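Ticket 3803 – metal panel rattles against its surround
Opened by: Birsen Öztürkmen
Site: Flultunen, ground floor
Priority: 3

The panel buzzes whenever the heating comes on. Noise is worst along the right-hand edge.

Reply from Miloslav Šindelář, Pludwood: Please check the fixings first – do not bend the rim. Send us the state of the surface near the groove as well.

Fixings checked, all tight. Put 40 mm of felt strip behind the edge. Still buzzes, but less. Surface notes added.
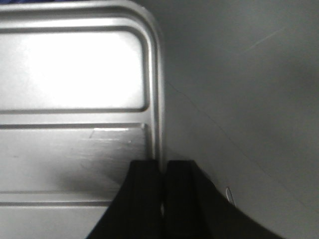

Page last changed: April 2018

Scuffs just under the horizontal groove, towards the right. No change to the rim. Longer strip ordered, 70 mm. Ticket stays open until it is fitted.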